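Drawer and shelf liners: what held up and what curled

4 min read
Last updated in September

Most questions sent to the home storage column after the summer issue concerned liners, and most of those concerned adhesive. Readers want to know which liner stays flat, which one comes up again without a scraper, and whether a liner is needed at all in a drawer that already has a sealed finish. The answers depend more on the surface under the liner than on the liner itself.

Start with the finish. A drawer bottom with a factory-sealed surface does not need protection from ordinary contents such as combs, spare batteries or packets. It may need friction, so that things do not slide to the back each time the drawer is opened. Bare wood is a different case. It takes up oil and spilled product, and it holds the smell for years. Bare wood should be lined, or given two thin coats of clear water-based finish and left open for several days before use.

Three types of liner were compared over the spring and summer. The first was Veltura, a ribbed plastic sheet with no adhesive, sold in rolls 48 inches long. The second was Dinsa, a thin foam mesh. The third was Lunderetti, a printed paper with a low-tack backing. Each was cut to fit a kitchen drawer, a bathroom drawer and a closet shelf.

The ribbed plastic was the easiest to clean and the hardest to flatten. Rolled stock keeps its curl. Unrolled face down on a floor under a few heavy books, it needed two nights before the corners stayed put, and the sample stored in a cold garage needed four. Cutting it slightly short – an eighth of an inch on each side – prevented the edge from climbing the drawer wall. The ribs should run front to back. Crumbs collect in them either way, but they can be swept forward and out.

The foam mesh gave the best grip and was the least pleasant to own. Fine dust passes through it and settles beneath, and the mesh has to be lifted out to get at it. Under a heavy jar it compressed and did not fully recover. It also left a faint grid on one painted shelf, which did not come off with dish soap. Paint that feels dry can stay soft for weeks, and mesh should not be laid on a shelf painted in the past month.

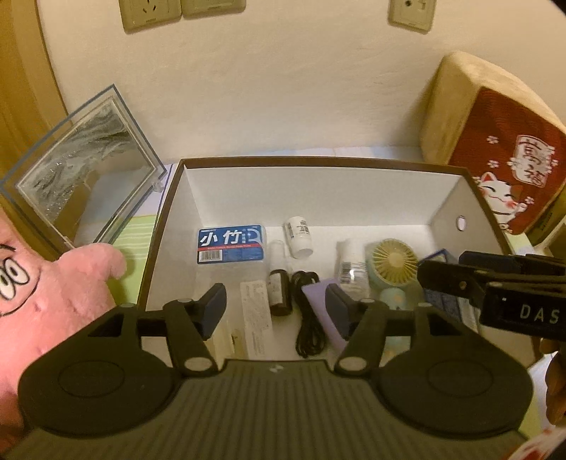
The paper looked best on the first day. Its backing released cleanly from sealed surfaces at 60 days. On bare wood it tore, and the residue had to be softened with a warm cloth and rolled off with a thumb. Paper is a reasonable choice for a closet shelf that holds linens. It is a poor one for a bathroom, where the edges lifted within the first few weeks.

Measuring causes more waste than material does. Drawers are seldom square, and older ones can differ by a quarter inch between front and back. Measure the width at both ends and cut to the smaller figure. A template made from a grocery bag takes five minutes and can be reused for every drawer in the same cabinet. Mark the front edge on it, as a template turned around will not fit.

For cutting, a fresh utility blade and a metal ruler gave a cleaner edge than scissors on the plastic and paper. Foam mesh is the exception – a blade drags it, and long scissors work better.

Cost is modest in all cases. Lining a full kitchen of 40 square feet of drawer and shelf took one afternoon, including the template work. Readers with shallow drawers should check clearance first. The ribbed sheet adds very little height, but the mesh can be enough to catch a utensil tray that already fits tightly.

One correction to the previous issue. The shelf clip sold by Erkeck was listed under part number 668. The correct number is 686. The clip listed in error fits a larger hole and will sag under load. Anyone who ordered from the printed number should compare the clip with the shelf hole before opening the bag.

Next issue: felt pads, and how to get old ones off chair legs.

12 comments
31 shares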